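Floor finish for a rental, oil or water based?

zandine_fan44
Refinishing a light wood floor in April. The shop pushed Voltero at 106 a can, the other choice is Ellamine at 70. Anyone used both?

plankton
Used Ellamine in two bedrooms. Dries fast, stays pale. Three coats minimum, whatever the can says.

Millrace
Disagree on three. I did two coats over 442 square feet and it has held up for years with a dog. Prep matters more - vacuum twice, then tack cloth.

plankton
One dog isn't tenants dragging a couch.

oldhinge
I went with a clear finish in the corner room and would do it again. Oil turned my hallway orange.

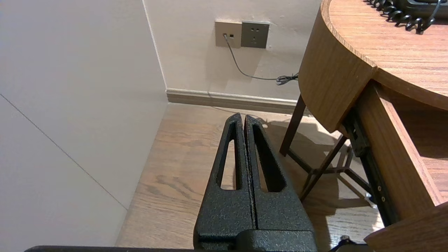
I cut in along the baseboards first and then worked back to the door. Keep a wet edge or you get lap marks.

zandine_fan44
Going with Ellamine, three coats. Does it need sanding between?

Millrace
Light screen after the first one. Skip it after that.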